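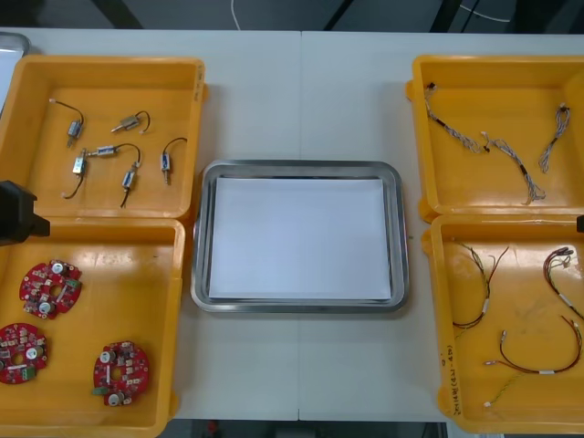
Yellow bins and a steel tray on the workbench.

Daltgate Bus Riders: Frequently Asked Questions

Why does the 45 never stop at Thibodeau Street?
It does, on paper. The stop was moved past the intersection in June, and the old sign was left standing, so people keep waiting faithfully beside it.

Can I bring a bike on board?
Yes, if the front rack has room. It holds 3. Be the fourth and you have a nice ride ahead of you.

What happened to the petition for a shelter?
We handed in 1,837 signatures. The city thanked us warmly and asked for them again in alphabetical order.

Do drivers have to wait while I sit down?
For riders over 70 or anyone who asks, yes. Ask loudly — the Stamlow buses rattle.

Who do I complain to?
Zsófia Pálfi reads everything sent through the contact form. Include the route, the stop and the time of day. Swearing is optional.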